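Pine Comes Back to the Dining Room

After years of dark stains and painted finishes, bare softwood tables are selling again. The people who make them would like buyers to know what they are getting.

For a long stretch, the pine table was what you bought first and got rid of next. It went into student apartments and rented cabins, and when its owners had more money it went to the basement and held paint cans. Furniture stores put oak and walnut up front. Pine was kept near the back with the bunk beds.

That has changed over the past few years, and Plumlow is a fair place to look at the change. The town has had a sawmill since the railroad came through, and a furniture shop for nearly as long. The mill, Hjaltested, now sells more board for tabletops than for framing houses. The shop, Draltetti, shipped 588 tables last year, most of them pine, most of them with no stain at all.
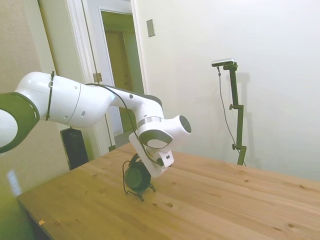
Color is the first thing customers ask about, according to the sales staff at Draltetti, and it is the hardest thing to promise. Fresh pine is pale. Sunlight turns it yellow and then a deeper amber, and a table by a south window will get there well before one in a hallway. A light-colored wooden table like the one shown here is what most people have in mind when they walk into the store, and many of them expect it to stay that way. The shop keeps two sample boards on the counter, cut from the same plank. One has been in a drawer. The other has been in the front window since the store was last repainted, and it is the color of weak tea.

Some buyers leave at that point and order something in maple. Others ask for a finish that slows the change. Draltetti uses a white soap finish from a supplier called Caltska, which leaves the surface dull and a little chalky to the touch. It has to be put on again a few times in the first year. Lacquer lasts longer, but a scratch in lacquer stands out, and fixing it means sanding down the whole top.

The other common question is about dents. Pine is soft. A dropped fork will mark it, and so will a ballpoint pen pressed hard through a single sheet of paper. The shop's advice is to steam out the deep ones with a damp cloth and an iron and leave the rest alone.

How a top is made

Almost no table today is cut from one wide board. Trees of that width are scarce, and a single wide plank cups and twists as the seasons change. Tops are made from narrow strips glued edge to edge, and the skill is in picking which strips go next to each other.

At Hjaltested the strips come out of the kiln and sit for 15 days in an open shed before anyone planes them. The mill tried skipping this step once to fill a large order. A good part of that order came back the following July, when humid weather opened the seams. The shed has been in use ever since.
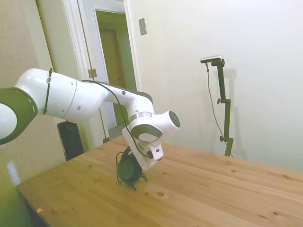

Once planed, the strips are laid out on a long bench in the order they will be glued. The workers turn some of them over and swap others end for end. They want neighboring strips to run in the same direction, so the plane does not tear the surface later, and they want the color to shift gradually from one side to the other. A very pink strip next to a very white one will be the first thing anyone sees. When a strip fits nowhere it goes in a bin and ends up as a drawer bottom.

Glue goes on with a roller and the top is clamped overnight. In the morning it is scraped, sanded, and checked against a lamp set low at one end of the room, where any ridge at a joint throws a shadow. The mill can press up to 100 tops in a week, though it seldom gets that far, and in the winter it makes about half as many doors as tops to keep the crew busy.

The question of knots

Lumber is graded partly by its knots, and for most of the last century fewer was better. Clear pine went to cabinet shops and window makers. Knotty pine went on the walls of dens.

The grading rules have not changed much, but the demand has. Draltetti used to pay extra for clear boards. Now it orders a middle grade and sorts the boards itself, setting aside the ones with small, tight knots for the tops and using the clear stock for legs, where a knot could be a weak point.

A tight knot is part of a living branch and holds firmly to the wood around it. A loose knot comes from a branch that died before the trunk grew over it, and sooner or later it can fall out and leave a hole. The test at the mill is a tap with a wooden mallet. Loose knots are drilled out and plugged, or the board is sent down to the pallet line.
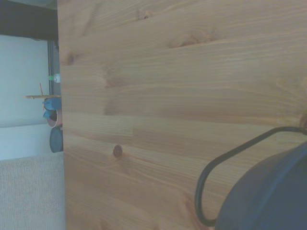
By the Home and Trade staff
Published September 25, 2018
Filed under: Furniture, Wood

Knots also bleed. The resin in them can work its way through a finish months after the table has been delivered, and it shows up as a sticky yellow ring. Painters deal with this by brushing shellac over each knot. On a bare top there is less to be done. The kiln can be run hot enough at the end of the cycle to set most of the resin, and Hjaltested does this with every load, but a few tables still come back each year.

What the tables cost depends on the legs more than the top. A plain four-leg table from Draltetti starts a little under $1000. Turned legs add to that, and a pedestal base adds more than any other option. Extension leaves are made from the same batch of strips as the top, and customers are told to leave them out in the room for the first summer. A leaf kept in a closet stays pale, and when company comes and the table is opened up, there is a white stripe down the middle of it.

The shop will take a top back and sand it for a flat fee. Wait times run longest in the weeks before Thanksgiving, and the schedule for this fall is already nearly full.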